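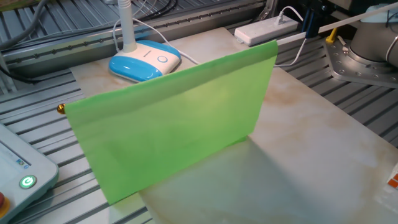
Why do offices keep paper records at all?
Because a record has to be found and trusted long after the person who made it has moved on, and paper can be read without any equipment.

Chapter 6
Keeping and Finding Records

Every organization produces records. A shop keeps receipts, a clinic keeps charts, and a town keeps deeds and permits. Most of these are looked at once or twice and then put away. A small number are needed years later, often in a hurry, and the filing system is judged by how those few searches go.

The town office of Cudholm is used as a case throughout this chapter. When its records were first surveyed, the office held 2,000 files in three rooms. Building permits were filed by street, tax papers by family name, and letters by the year they arrived. Each method made sense to the clerk who started it. A question about one house could mean a search in all three rooms, and 759 of the files had no label on the outside.

There are three common ways to arrange files. An alphabetical system uses names and is easy to learn, but it runs into trouble when names change or are spelled more than one way. A numerical system gives each file a number and depends on an index -- if the index is lost, the files are very hard to use. A subject system groups papers by topic. It suits letters and reports, although two clerks may place the same letter under different headings.

Many offices combine these. The Drirkia Water Company files its 900 customer accounts by number and its repair reports by subject, with a card index linking the two.

Filing also includes deciding what to throw away. A retention schedule is a list that states how long each type of record is kept and what happens to it afterward. Section 6.1 looks at how such a schedule is written. Section 6.2 covers labels and indexes, and Section 6.3 returns to Cudholm to follow one permit from the front counter to storage.

Key terms: file, index, retention schedule, subject heading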